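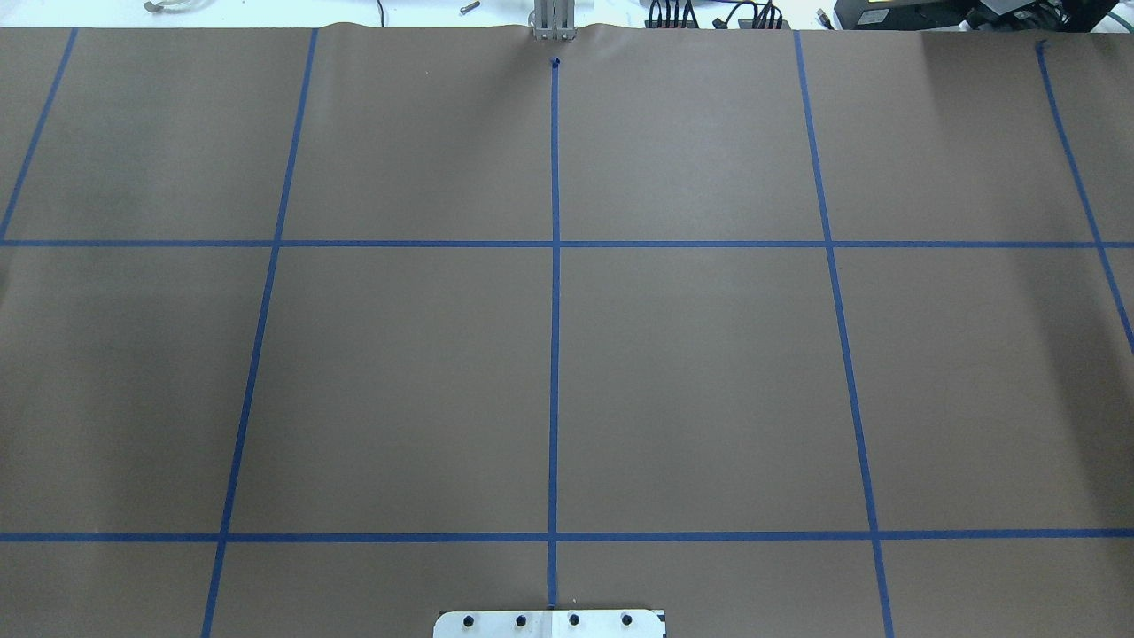 About Florasby Folk School

Welcome, and thank you for wanting to know a bit more about us. We are a small residential craft school on the edge of Vusholm, at the end of a gravel road that is longer than most visitors expect. If you have passed the grain elevator and started to wonder whether you missed the turn, keep going, you haven't. The school is the long white building with the green doors, and there is almost always somebody in the kitchen who can tell you where to put your bags.

We teach weaving, bookbinding, basketry, natural dyeing, woodcarving and bread baking to grown-ups of every age, mostly in courses that last a weekend or a full week. People come with a great deal of experience or with none at all, and we have never found that it makes much difference by the second evening, when everyone is comparing sore thumbs over the soup.

How we got started

The building was put up as a dairy by a family named Kirkegaard, who made butter and a rather salty cheese in it for two generations. When the dairy closed it was used for storing potatoes, then for storing boats, and then for a good long while for storing nothing in particular. Our founder, Kirsty McKinnon, had been teaching weaving in her own living room in Bretmont, with 3 looms squeezed in so tightly that her students had to climb over the couch to reach the bathroom. She came out to Vusholm to look at a fourth loom that was for sale, took a wrong turn on the way home, and saw the dairy with a hand-painted sign nailed to the fence.

She will tell you that she only stopped to ask for directions. The Kirkegaards gave her coffee and walked her through the rooms, and she noticed how the north windows let in that even, steady light which weavers are forever hunting for. She went back four times that month. By the next August she had signed the papers, and the first course was held in what is now the dining room, with a tarp over one corner where the roof was still being mended. There were eight students. Two of them still come every year, and one of them teaches our basketry courses now.

The name Florasby was the Kirkegaards' name for the hill behind the building, where the wildflowers are thick in early summer. It isn't on any map that we know of, so please don't type it into your phone and expect to get here. Use Vusholm, and then follow our signs from the church.

What a week here is like

Most of our week-long courses begin in the late afternoon with a cup of something warm and a walk around the grounds. You'll meet your teacher and your fellow students, find your room, and have a look at the studio where you will be working. We don't do very much on that first evening apart from eat. People have often driven a long way, and we would much rather you slept well.

Breakfast is on the table from seven, and classes run from nine until lunch and then again until four. After that the studios stay open, and you are welcome to keep working as late as you like, provided you sweep up after yourself and turn off the lights. The bookbinders tend to be the late ones. The bakers, on the other hand, are up before the birds, and if your room is above the kitchen you will know it (although we have had more compliments about waking up to the smell of rye bread than we have had complaints about the noise of the pans).

Afternoons can be as busy or as lazy as you please. There is a footpath down to the lake, a bench at the end of it, and a rowboat that is perfectly sound even though it doesn't look it. On one evening of every course we have singing, from the old blue songbooks, with Kirsty on the piano. You don't have to sing. Plenty of people bring their knitting and hum.

On the last morning we clear the long tables and everybody lays out what they have made, finished or not. It isn't a competition and there are no prizes. We drink a last pot of coffee, walk slowly around the tables, and ask each other how things were done. A good many friendships have come out of that hour, and at least one marriage, which we were all invited to.

How we teach

Our groups are small, never more than 12 students to a teacher, and in carving we keep it lower than that. Every teacher has his or her own way of going about things, and we like it so. What they share is patience and a belief that you learn a craft mostly through your hands, with a fair amount of undoing along the way. You will be shown something, you will try it, and somebody will come by and look at it with you.

We try to use good materials from close by. Our willow is grown in the wet field behind the woodshed and cut each winter. The wool comes from three farms on the Bretmont road, and we know the sheep fairly well by now. The dye garden gives us madder, weld and woad, along with a great many marigolds, and in the fall we collect walnut hulls from anyone who will let us into their yard. If you live nearby and have a walnut tree, we would dearly love to hear from you!

We also believe in keeping old tools in use. The largest floor loom in the weaving studio came to us in pieces in a horse trailer, with no instructions and a few parts that turned out to belong to something else. It took most of a winter to put together. The nipping press in the bindery was rescued from a printing shop that was closing its doors, and it weighs so much that we have arranged the whole room around the spot where it was set down.

The kitchen

We couldn't write a page about the school without giving the kitchen its own part, as it is what former students mention first when they write to us. Meals are included with every course and are cooked here from scratch. Lunch is usually soup, bread and a couple of salads, and supper is a proper hot meal with dessert. We cook vegetarian food every day and can manage most allergies very happily if you tell us when you sign up. There is a cake at three o'clock. There has been a cake at three o'clock on every course day since the school opened, apart from one afternoon when the power was out, and even then there were cookies.

Students are asked to help with the dishes once during their stay. It's an old folk school custom, and it is a surprisingly nice way to get to know people from the other courses.

Rooms and getting here

We have 22 beds in single and double rooms, all of them in the main building or in the old cheese store across the yard. The rooms are simple: a bed, a desk, a wool blanket, a hook for your coat. Bathrooms are shared and are just down the hall. There is wireless internet in the dining room and, on a good day, in the library. Two of the ground-floor rooms and all of the studios except the carving loft can be reached without stairs, and we are saving toward a lift for the loft.

By car we are 66 miles from Bretmont, and the last stretch is slow in snow. If you come by bus, get off at Vusholm church and call us from the shelter. Somebody will drive down to pick you up, very likely with flour on their sleeves.

What it costs, and help with the cost

We are a nonprofit school, and we keep our fees as low as we can while still paying our teachers decently. Course prices are listed on the course pages and cover teaching, meals, your room, and basic materials. A deposit of $100 holds your place, and we'll return it in full if you need to cancel more than a month ahead.

For those who would find the full price difficult, there is the Kirkegaard Fund, which the family set up when they sold us the building. It pays for several places every season. Applying is easy, and we ask only for a short letter telling us which course you would like to take and why. You don't need to prove anything or be especially talented. Please do write, even if you think somebody else might need it more.

What we are working on now

The cheese store has a new roof, the bindery finally has enough hooks for everyone's apron, and the dye garden is going to be extended down toward the lake in the spring. We are also putting together a series of one-day courses for people who live in the area and don't need a bed for the night. Weaving on small frames and sourdough will be the first two, and we hope to add spoon carving once the loft has been insulated. If there is a craft you have always wanted to learn, let us know. Our basketry courses started from a single postcard.

Come and see us

You are very welcome to stop by and look around before you decide on a course. Call ahead if you can, so we can make sure that somebody is free to show you the studios and that there is coffee in the pot. The shop by the front entrance sells bread, yarn and notebooks made here at the school, and the footpath to the lake is open to everyone all year. Dogs are fine on the path and in the yard, though please not in the studios, where they take too great an interest in the wool.

We look forward to meeting you.

Kirsty and everyone at Florasby

Page last updated December 2023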